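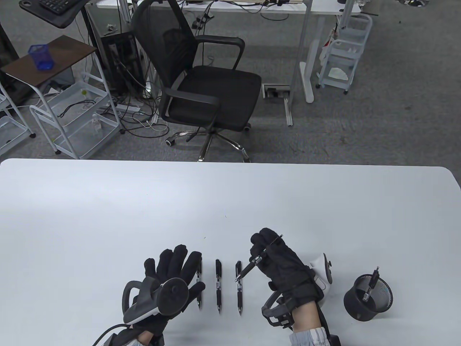 Pen pickup, gloves and both hand trackers on, cup on the right

Support > Student Teams > Hand Tracking > Open Tickets > Right hand drifts during pen task

Hi! Writing in for our student project team at Skomoleck. We're recording people putting pens into a cup so our two-armed robot can learn to do it, and our right hand has been misbehaving all afternoon. I'm going to keep adding to this ticket as I try things, so sorry in advance for the length.

What we're running: Dremau recorder on the lab computer, Kouris gloves for the fingers, one tracker strapped to each hand. The task is pens on the table, pick one up, drop it in the mesh cup, repeat.

What goes wrong: the fingers look great on both sides. The left hand position is great too. The right hand starts out fine and then slides away from where it really is, so on playback the pen goes "in" next to the cup. By the end of a take it's off by over 10 centimeters, which is a lot when your target is a pen cup! A normal take is 40 seconds and I usually notice it in the second half.

2:15 pm. Restarted the recorder and redid the calibration pose (both palms flat on the table). No change. The drift is back on the very next take.

2:40 pm. Tightened the right strap. I really thought this was it, my wrist is skinny and the mount can wiggle if you're lazy with the strap. The little jitters got smaller but the slow slide is still there, always toward me and a bit to the right.

3:05 pm. Put matte tape on the shiny spots of the table in case reflections were the problem (saw that in an old forum thread). Nope. Took the tape off again, it kept catching the pens.

3:30 pm. Okay, something interesting. I recorded a take where I held my right hand still over the cup the whole time, and there was no drift at all. Then I did one where I kept turning my wrist over like I do when I pick up a pen, and it went off right away. So it's tied to rotation. The left hand doesn't twist much in our task, it mostly just rests there, so maybe it has the same problem and we never see it?

3:50 pm. Tested that. Twisted the left hand like crazy for a full take and it stayed put. So it's only the right one.

4:20 pm. Opened the Previtz config file and found that the right hand offset is set to 2000 while the left one is at 2. I don't remember touching it, but we did copy settings over from another team's folder in June, so who knows. Changed the right one to 2 and ran three takes. Playback now has the pens landing in the cup, and the hand ends up back where it started!

Leaving the ticket open for two questions. Is that number supposed to match on both sides, or does it depend on how the tracker is mounted? Our two mounts don't sit the same way on the hand, so I'm a little nervous about just copying the value across. And can the old takes be fixed by rerunning them with the new offset, or do we have to record them all again? I have the raw files saved and can upload a good take and a bad one if you tell me where to put them.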